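This site uses cookies. OK

Filed under: Flash Fiction, Houses

The Clandby Listing

Pallavi had shown the house on Clandby Road 18 times. On the nineteenth, the buyer brought her mother, who went straight to the basement and stayed there.

"She likes it," the buyer said.

"Did she say so?"

"She's sitting down."

They signed in January.

2 comments

Zuweira Tsikata: I'd buy it for the basement.

Akolgo: Who was selling?

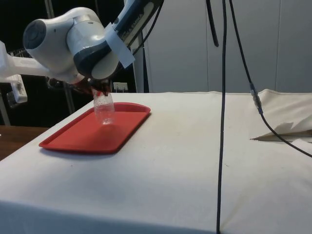
Clear bottle over a red tray.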